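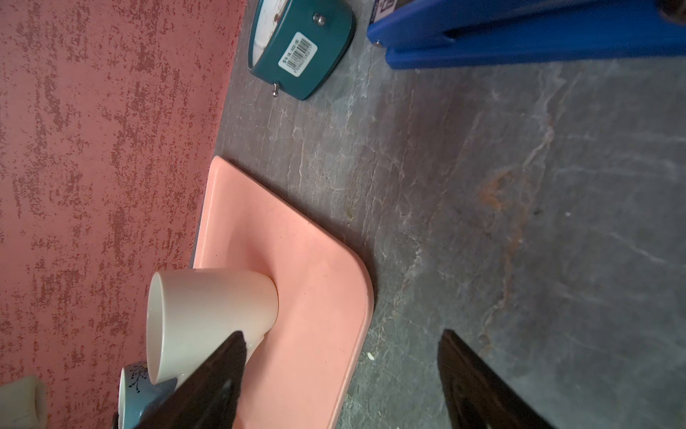
A cup on a pink tray, with a teal kitchen scale close by.

Why do cups get trays and coasters?

Have you ever carried a drink across the room and felt it wobble? Then you already know why people invented trays! A tray is a small floor that you can pick up and take with you. Put two cups on it and you can move both of them in one trip.

Look closely at a tray the next time you set the table. Most have a raised edge running all the way around, called a lip. The lip does two jobs. It stops a sliding cup from going over the side, and it catches drips before they reach the carpet - or your socks.

Now for the cups. Lots of cups are made of ceramic, and ceramic starts out as soft clay. A potter shapes the clay, lets it dry, and bakes it in a very hot oven called a kiln. The shiny coat on the outside is called glaze. It's a thin layer of glass, melted right onto the clay! Glaze can be plain white, or bright blue, or have little pictures painted under it. My friend Gisela Haberkorn makes cups in her workshop in Gromau, and she says opening the kiln in the morning still feels like a birthday.

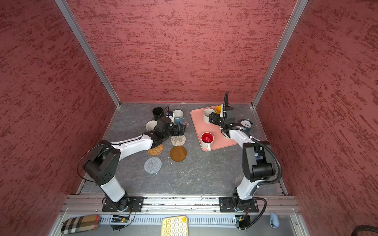 Coasters are like tiny trays that stay put. Each one holds a single cup, and its job is to look after the table. A hot cup can leave a pale ring on some wooden tables. A cold cup can make a puddle, and here's the fun part: the puddle doesn't leak out of the cup. It comes from the air! Air has water in it that you can't see, and when it touches something cold, the water turns back into drops. Scientists call this condensation.

You can make a coaster out of all kinds of things. Knitted ones are soft and soak up drops. Rattan ones are woven from the stems of a climbing palm, and they feel bumpy under your fingers. Clear ones let you see the table underneath.

Try it yourself!

Fill a cup with cold water and ice. Set it on a knitted or cloth coaster and wait 15 minutes. Lift the cup and touch the coaster. Is it damp? Now do the same with a smooth coaster and see where the drops go this time. Draw what you find - and if you have a kitchen scale, weigh the cloth coaster before and after. Did it get any heavier?

Words to know

Glaze: the glassy coat on a cup or plate
Kiln: a very hot oven for baking clay
Condensation: water from the air turning into drops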